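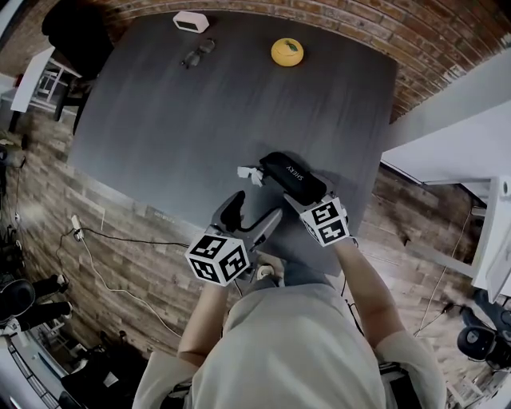

Course Notes, No. 2 – page 121

Home Lectures Readings Lab hours Contact

Reading time: 9 min

This site uses cookies to remember your settings. Accept / Manage

Can the machine clear the table yet?

Notes for the second part of the course, prepared by Glenys Rowlands

In the September lectures we spoke about machines that move through a house: vacuum cleaners, lawn mowers, small delivery carts. These notes are about a different kind of chore, where the machine must take something in its fingers. I will use one task through the whole text, which is to clear small things from a desk. Please read the notes before the session in Room 402. I will not repeat the definitions there.

1. What we mean by a chore

A chore is a piece of work which a grown person does without preparation. We say "clear the desk" and the other person understands that the tissue goes in the bin and the glasses do not. In the instruction there was no word about glasses. For a machine, this knowledge must come from somewhere, and a large part of the present research is about where it comes from.

I ask you to keep two questions separate when you read the articles. The first is if the machine can do the movement. The second is if it can decide which movement is needed. Newspapers usually mix them. A film of an arm that folds a shirt answers the first question for one shirt, and says very little about the second.

2. The tissue

A crumpled tissue looks like the easiest object in the house. It weighs almost nothing, it cannot break, and it does not matter if we squeeze it. But it is difficult in other ways.

It has no fixed shape. A program which looks for a known outline will not find the same outline two times. It lies low on the surface, so the fingers must come down very near to the table, and a small error in height means that they push against the table or close on air. Also the tissue is light enough to move away when one finger touches it before the other.

With two fingers that are soft on the inside, a person can usually solve this. She brings one finger behind the tissue, stops, and lets the other come to meet it. Look at how the jaws are held open over the table and turned to the middle. The hand that holds the tool does many small corrections, and the person could not describe most of them if we asked.

This is the reason why hand-held grippers became popular for teaching. The person does the chore with the same kind of fingers which the robot will have later, and so the record does not need to be translated from a human hand with five fingers. The printed black and white squares on the cubes are markers. A camera can find them easily and calculate the position and angle of the tool from them.
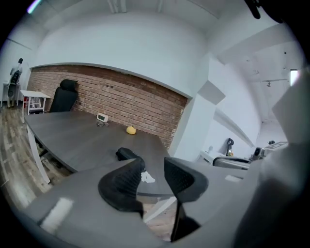 The next difficulty is what stays on the desk. A lemon-shaped object in yellow is easy to see on a dark gray surface, and a system that simply prefers strong contrast will go to it first. A white clock has the same problem. If the task is only the tissue, then the machine must leave these alone, and must also not hit them with its elbow on the way. People who work in this field speak much about grasping and not so much about the elbow.

3. How many examples are enough

There is no agreed number. In our own lab exercise with the Giltar arm, last year's group recorded 3000 short demonstrations of picking up light objects. The result was good on the desk where they were recorded. When we moved the same arm to the Lurwood room, which has a shiny table and a window behind it, the success fell so much that the students believed a cable was loose. We checked the cables. They were fine.

I take two lessons from this. More examples from one desk do not replace examples from different desks. And a percentage in an article has little meaning if the authors do not tell where the test was done.

4. The shop floor

In a factory the situation is better, but for a boring reason: there we are allowed to change the room. The Mikkelsen packing cell that we visited has fixed lamps, a table of one color, and trays which hold every part in the same position. The machine there does not need to understand a mess, because the mess was removed before. At home, few people will accept that the glasses must lie always in one tray.

The Stusilix sorting line is between the two cases. The parts arrive in any direction, but they are always the same parts. Compare this with a living room and write down what changes.

5. So, yet or not yet?

My own answer for today is: the movement, often yes – the decision, only in narrow cases. A machine can pick up a tissue from a desk that it knows. I would not leave it alone with a desk that it does not know, with somebody's glasses on it. Some colleagues are more optimistic than I am, and you are free to agree with them if you give arguments.

For the next session

Choose one chore that you did today and divide it into movements and decisions. One page is enough. Mark each decision where you used knowledge that was not visible in the room. Bring the page on paper, and leave space in the margin for comments from your neighbor.

Previous Next Back to top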